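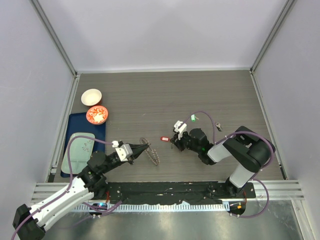
Does a household need another box to put its keys in? Most homes already own a bowl, a hook or a drawer that does the same job, and Grollevent doubts that buying one more will help anyone who ignores the first three.

That is an odd position for a company that sells storage. Grollevent is launching Corero in November all the same, a small tray with a raised lip meant for keys, key tags, beads and the other small things that end up on a table beside the dishes. It comes in one size and one color. There is no app.

"I have read too many claims about trays that change your life," said Jamila Roy, product lead at Grollevent. "A key with a tag on it is easier to find than a key without one. I would start there, and a tag costs next to nothing."

Before settling on the design, the company asked 262 households where their keys were at 7 in the evening. In 100 of them the answer was the table. Another 27 could not say. Roy warns against reading much into the result. People who agree to answer questions about keys may be tidier than most - or a good deal worse.

Kai Diekmann, who ran the home trial, is no more generous. Ten households used an early version of the tray for a month. Six kept using it. The other four filled it with receipts and went back to the table.

"We changed the lip after that, and I can't promise it made a difference," Diekmann said. "Necklaces still tangle if you drop them in on top of keys. Keep them somewhere else."

Grollevent will take Corero back within the first month, used or unused. Stores that want a sample tray can write to Malsha Dissanayake in the Grollevent press office.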